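Referência de catálogo 1131 · Equipamento de manipulação · Ficha revista em agosto de 2021

# Garra Clakau de dois dedos para braços leves

A Clakau é uma garra elétrica de dedos paralelos, fornecida pela Drovilberg a laboratórios, centros de formação e unidades de integração que trabalham com objetos deformáveis. Aceita dedos intercambiáveis, câmara de pulso e controlador externo. A presente página reúne as características do equipamento, as condições de fornecimento e os resultados do ensaio comparativo com a garra Tistdale, realizado nas instalações da Drovilberg com o mesmo controlador e o mesmo conjunto de peças.

## Âmbito de utilização

O equipamento destina-se à preensão de peças de vestuário, panos, sacos, embalagens flexíveis e pequenos objetos rígidos. A montagem pode ser feita num único braço ou em dois braços a trabalhar sobre a mesma área, com a câmara de pulso instalada em qualquer deles.

A utilização em ambiente exterior, em contacto direto com alimentos ou na proximidade de líquidos projetados não está abrangida pela ficha técnica. Para estas aplicações deverá ser solicitado parecer prévio ao serviço de apoio.

## Características gerais

| Elemento | Clakau | Tistdale |
|---|---|---|
| Acionamento | Elétrico, com fuso | Elétrico, com correia |
| Número de dedos | 2 | 2 |
| Dedos de série | Rígidos, ponta arredondada | Rígidos, ponta plana |
| Dedos opcionais | Flexíveis, estriados | Flexíveis, lisos |
| Regulação da força | Contínua, por programa | Por patamares |
| Retorno de posição | Sim | Sim |
| Retorno de corrente | Sim | Apenas em modo de diagnóstico |
| Suporte para câmara | Incluído | Opcional |
| Ligação ao controlador | Cabo único | Alimentação e dados em separado |
| Troca de dedos | Sem ferramenta | Chave sextavada |

O retorno de corrente em funcionamento normal permite detetar a presença de tecido entre os dedos quando a espessura é demasiado reduzida para ser reconhecida apenas pela posição. Nos tecidos muito finos esta leitura deve ser complementada pela câmara.

## Controlador Hrytsenko

As duas garras foram avaliadas com o controlador Hrytsenko, comercializado em separado. O controlador recebe os comandos de abertura, fecho e força, e regista no mesmo ficheiro a posição dos dedos, a corrente do motor e a marca temporal de cada imagem recebida.

Com a Clakau, a configuração inicial limita-se à seleção do perfil do equipamento e à calibração do curso. Com a Tistdale é ainda necessário definir os patamares de força e confirmar, canal a canal, a leitura de posição. O procedimento consta do manual do controlador, no capítulo relativo a equipamentos de terceiros.

A atualização do programa interno do Hrytsenko não altera os perfis guardados. Recomenda-se, ainda assim, a exportação prévia dos perfis quando o controlador é partilhado por várias equipas.

## Câmara de pulso

O suporte fornecido com a Clakau coloca a câmara atrás dos dedos, orientada para a zona de preensão. As pontas permanecem visíveis na parte inferior da imagem durante todo o curso, o que facilita a verificação do fecho e a anotação posterior dos ensaios.

A posição da câmara pode ser ajustada em inclinação. Depois do ajuste, o parafuso de bloqueio deve ser apertado e a calibração repetida. A Drovilberg não fornece valores de calibração genéricos, dado que a tolerância de montagem do suporte é suficiente para os invalidar.

A Tistdale aceita uma câmara equivalente por meio de um adaptador lateral. Nesta configuração um dos dedos oculta parte do objeto quando a garra se encontra quase fechada. O efeito foi mais notório em peças pequenas do que em vestuário.

## Ensaio comparativo

### Método

Foram executados 2390 ciclos de preensão, repartidos em partes iguais pelas duas garras. Cada ciclo compreendeu a aproximação, o fecho, a elevação, a permanência em suspensão e a libertação. As peças foram misturadas entre séries e recolocadas sem arrumação prévia, de modo que cada garra encontrasse dobras, sobreposições e bordos em posições diferentes.

O conjunto de peças incluiu:

- ganga de vários pesos, com costuras duplas e bainhas;
- toalhas e panos turcos;
- malha fina de cor escura;
- sacos de tecido e forros de cesto;
- caixas pequenas de cartão, como peça de referência rígida.

A força foi regulada no valor mais baixo que permitisse a elevação da peça de referência. Não se procedeu a ajustes por tipo de tecido, exceto na série complementar indicada adiante.

### Apreciação dos resultados

| Critério | Clakau | Tistdale |
|---|---|---|
| Ganga, preensão por costura | Muito boa | Muito boa |
| Ganga, preensão em zona lisa | Boa | Suficiente |
| Panos turcos | Muito boa | Boa |
| Malha fina | Boa com dedos estriados | Suficiente |
| Peça rígida de referência | Boa | Muito boa |
| Preensão de uma só camada | Suficiente | Insuficiente |
| Repetibilidade do fecho | Muito boa | Muito boa |
| Visibilidade das pontas | Muito boa | Suficiente |

A Tistdale apresentou melhor comportamento com as caixas, em resultado da maior área de contacto das pontas planas. Os utilizadores que manipulem sobretudo embalagens rígidas poderão considerá-la adequada, com custo de aquisição inferior e um volume de manutenção semelhante.

A separação de camadas continua a ser a operação mais difícil para ambas. Quando duas peças do mesmo tecido se encontravam sobrepostas, a preensão simultânea foi frequente. A redução da força melhorou o resultado na Clakau; na Tistdale, o patamar inferior revelou-se insuficiente para elevar as peças mais pesadas.

### Série complementar com dois braços

Uma série adicional foi dedicada ao trabalho com dois braços sobre um mesmo monte de roupa, com registo de imagem a partir do pulso. Pretendeu-se avaliar a interferência entre garras, o percurso dos cabos e a legibilidade da imagem junto a superfícies refletoras.

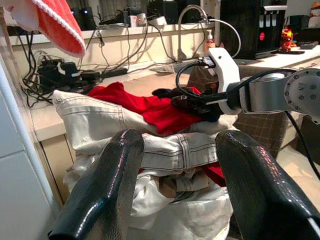

*Tempo de leitura: 9 minutos*

Os dedos pretos brilhantes em primeiro plano captam reflexos avermelhados, ao passo que a garra do segundo braço pressiona uma peça azul-escura pousada sobre o pano vermelho. A combinação é exigente para a segmentação automática: pontas pretas sobre tecido escuro oferecem pouco contraste, e o brilho dos dedos pode ser confundido com a cor do têxtil. Para recolha de dados em condições semelhantes recomenda-se o jogo de dedos com acabamento mate, disponível como acessório.

O vestuário de ganga em tom cru, com costuras visíveis e um punho dobrado, proporciona referências mais nítidas à câmara. Nas zonas de costura o ponto de preensão pôde ser escolhido pelo operador com maior segurança do que nas zonas lisas.

Quanto à cablagem, o cabo preto ligado à parte superior da caixa branca da garra forma uma curva antes de acompanhar o braço. Esta folga deve ser mantida em qualquer instalação. Um cabo demasiado curto limita a rotação do pulso e transmite esforço ao conector; um cabo demasiado longo pode prender-se nas peças em suspensão. O percurso deve ser verificado nas posições extremas antes do primeiro ciclo automático.

## Recomendações de instalação

1. Fixar o braço e confirmar a estabilidade da base.
2. Montar a garra na flange com os parafusos fornecidos, apertando-os em cruz.
3. Ligar o cabo com o controlador desligado da corrente.
4. Selecionar o perfil correspondente no Hrytsenko e calibrar o curso.
5. Instalar a câmara, ajustar a inclinação e repetir a calibração de imagem.
6. Executar uma sequência a velocidade reduzida, sem peças.

Nas montagens com dois braços deverá ser definida uma zona de exclusão entre garras. O controlador permite suspender um dos braços enquanto o outro ocupa a zona comum.

## Conteúdo do fornecimento

- Garra Clakau com dedos rígidos montados
- Suporte para câmara de pulso
- Cabo de ligação ao controlador
- Parafusos de fixação à flange
- Manual de instalação e declaração de conformidade

O controlador Hrytsenko, a câmara, os dedos estriados e os dedos mate são fornecidos mediante encomenda separada.

## Garantia e assistência

A garantia é de dois anos e abrange defeitos de fabrico da garra e do cabo. Os dedos são considerados peças de desgaste. A abertura da caixa do motor por pessoal não autorizado determina a perda da garantia.

Os pedidos de demonstração são recebidos através do formulário de contacto da Drovilberg, com indicação do modelo do braço e do tipo de peças a manipular. As encomendas destinadas a entrega em dezembro estão sujeitas a confirmação de disponibilidade.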